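About Clakthorpe

Clakthorpe is a small label and rehearsal space for garage and punk bands. Rui Frade and Natália Calado started it in September, after their own band, Drerum, ran out of places to practice. We now have six rooms, rented by the hour, and a live room that holds 70 people on show nights.

Bands book directly with us. Drums and amps are included. Bring your own cymbals, cables and sticks. Doors open at 15 minutes before your slot. 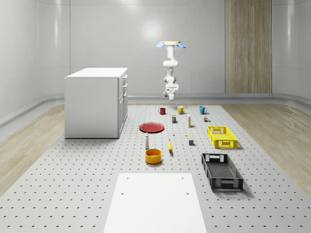 Fuseini Zakaria told us the sound in the live room is dry and loud and that his band cut their whole first record there in one weekend, with the vocals done last. That record, Faton, was our first release.

We press short runs on vinyl and cassette. The bands keep their masters and set their own prices at shows.

Demos go to Gonçalo Falcão. Send three songs and a phone number. He listens to all of them, but replies can take a month.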